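Skip to content
Drevdale Community Kitchen and Workshop
About us
What we do
Reports
Contact

Progress report to the Purkthorpe Fund: second period, to the end of September

Prepared by Elsie Hulme, project manager

Grant: Shared Meals and Making, year one

Summary

The project is on course against four of its five targets. The cooking sessions are full, the evening meal is running every week and the workshop opened in the summer after a late start. The target we have missed is the one for training new session leaders, and we set out below what we want to do about it. Spending is slightly under budget because the workshop opened later than planned.

Cooking sessions

We agreed to run 12 cooking courses in the year and have completed seven. Each course lasts six weeks and takes place in the main kitchen at Drevdale. In this period 81 people finished a course. The drop-out rate is lower than in the first period, and we put this down to moving the start time from 9.30 to 10.15, which suits parents who have a school run to do first.

Yeshi Habte has rewritten the recipe cards so that every dish can be made with two hobs and no oven. Several people on the spring course had told us that they could not repeat the dishes at home. The new cards also give a cost per portion, checked against prices in the two nearest supermarkets. They will need checking again in the new year.

The lentil and barley dishes have been the most popular. The fish course was not well attended and we do not plan to repeat it in its present form.

Evening meal

The evening meal now seats up to 40 and has been full on most evenings since June. Etenesh Woldegiorgis leads the cooking and sets the menu a month ahead. We have moved from plated portions to large shared bowls placed on each table. Less food comes back to the kitchen, and people who come alone are more likely to be drawn into the talk at their table. It does mean more washing-up of awkward items, and the second sink, which was in the original bid, is now urgent. Previne has quoted for the plumbing and we have accepted.

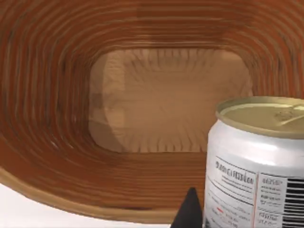

Reading time: 4 minutes

Workshop

The workshop opened in July, seven weeks behind schedule. The delay was caused by the electrical inspection, which found that the supply to the rear building was not adequate. The landlord paid for the new supply. We paid for the extra sockets, at a cost of £2000, and this was met from contingency with your agreement.

Thịnh Khương teaches the beginners' group. Members start with sanding and finishing, then move on to small repairs, such as chair rungs and drawer runners. We have held back from offering lathe work until the dust extraction has been serviced. There are 19 people on the waiting list for the workshop, and we would like to open a second group in the afternoons if a suitable leader can be found.

One accident was recorded in the period, a cut thumb, treated on site. The risk assessment has been updated and gloves have been moved to the front of the bench.

Training of session leaders

We said that six people would be trained by this point. Two have completed the training and a third is part of the way through. Of the others who came forward, one moved away and two found paid work with hours that clash.

The training as designed asks for nine full days, and this is too much for most people with jobs or children. Noura Hattar has drawn up a shorter version, with four days in the classroom and the rest done alongside an experienced leader. The content is unchanged apart from the budgeting unit, which has been cut to half a day. We ask for your approval to use this version from the next intake.

Finance

Spending to date is 46 per cent of the annual budget, against a forecast of 52 per cent. Food costs are over forecast, mostly for cooking oil and eggs. Staff costs are under, as the workshop post was filled late. We expect the two to balance by the year end and are not asking to move money between headings.

The Sisodia food donation scheme continues to supply dry goods each fortnight. Deliveries were missed twice in August.

Plans for the next period

Complete the remaining five cooking courses
Install the second sink
Service the dust extraction and decide on lathe work
Start the shorter leader training, subject to approval
Carry out the participant survey, with results in the next report

Decision needed from the Fund

Approval of the shorter training course, if possible before the next intake is advertised. The full outline is attached as Appendix B.

Appendix A: Budget against actual spending
Appendix B: Leader training outline
Appendix C: Workshop risk assessment (revised)

Back to all reports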